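Comparing two simulated grippers in a kitchen scene - how do I make this fair?

Asked in Simulation & Manipulation
Tags: grippers, kitchen-sim, controllers, cabinet-doors
4 answers requested, 3 received

I'm trying to choose between two gripper models before anyone spends actual money. One is the Prelus two-finger, the other is the Shehu, which has a wider body and opinions about where its wrist should be. Both run on the same simulated arm, in the same kitchen, with the Loncombe controller at default gains.

The task is dull on purpose. Open the wall cabinet over the sink, take something out, put it somewhere sensible, shut the door. I gave each gripper 30 episodes. Prelus finished 25 of them. Shehu finished 7. My boss looked at those two numbers for about as long as it takes to drink a coffee and wants to call it settled.

I'm less sure. Most of the Shehu failures happen at the door handle, before it has been anywhere near food. So either it's a bad gripper or I've built a very elaborate test of one handle. I've also got two fixed camera views plus the wrist view, and I can't decide which of them the success check should trust. The sink view is lovely for drops and useless for the cabinet.
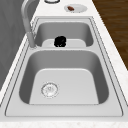

Osaze Ekwueme

Things I have already tried, to save you the typing:

Friction on the handle up and down. It changes how it fails and leaves the count where it was.

Slower approach speed. Same failures, with more suspense.

Swapping in the Grerkden controller for a few runs. It was better at the handle and then let go of things on the way down, so I put Loncombe back before I ended up comparing four things at once.

What I would like to know: is there a normal way to split up the score so that the door doesn't eat everything? And how do people handle starting poses when the two grippers are different lengths? At the moment I start both with the wrist in the same spot, and that leaves the longer one nosing up to the shelf before the episode has properly begun.

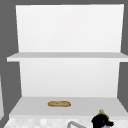

I could move the wrist back for that one so the fingertips line up instead, but then the arm is folded differently and I'm comparing elbows.

Sim time per episode is capped at 34 seconds, if that matters. I picked it in February and no longer remember why.

Answer 1 (accepted)

Split the task. Score it as separate stages and report each one alone: reach handle, door open past some angle, object grasped, object placed, door closed. Then run every stage a second time from a saved state where the earlier stages are already done. So for the grasp stage you load the cabinet with the door open and both grippers get a clean go at the same bread roll.

If the Shehu does well from the saved states, your 7 is a handle number and should be labeled as one. If it does badly there too, your boss gets to be right, and these things happen.

On starting poses, line up the fingertips and accept the elbows. The task is done by the fingertips. Wrist alignment gives the short gripper free clearance and you'll never get it back out of the results. If the elbows bother you, randomize the start a bit and let it wash out.

For the success check, don't use a camera at all. You are in a simulator. It knows where the orange thing is. Read the object pose and the door joint angle and keep the cameras for the policy and for arguing with people afterward.

One more thing, about the resets. Save a view of the cabinet at the start of every episode and look at them all before you trust the totals. Mine drifted once between two batches and I compared them for a week. You want to be sure both grippers got the same shelf contents, and that the doors really begin shut. 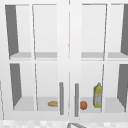 Cabinet view, both doors closed, three items on the bottom level.

If one batch has three items in there and the other has two, that's a different amount of elbow room and you should rerun. Yes, all of it. Sorry.

Answer 2

get a suction cup

Answer 3

Mostly agree with the accepted answer (and I'm not going to get into suction cups again on this site).

I'd add that the object positions matter more than people think when the gripper is wide. A roll tucked in behind the center post is a very different grasp from a piece of fruit out in the open, and if your average lumps them together the narrow gripper looks smarter than it is. Report per object. It's one more column.
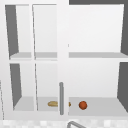 Roll partly behind the center post, fruit in the open right side.

For a layout like that I would expect the wide one to cope with the fruit and sulk about the roll. If your logs say the same, you have a finding about clearance. If it fails on both, look at your finger collision meshes - a convex hull that got generated too fat will stop the fingers well short of the object and it will look exactly like a gripper with no talent.

Same check for the handle, by the way. Turn on the collision view and watch one failed attempt from the side before touching the gains again.

Comment from Osaze Ekwueme: The hull on the left finger is enormous. It's basically a mitten. Rerunning the lot, fingertips aligned this time.

Comment on the above: did you try the suction cup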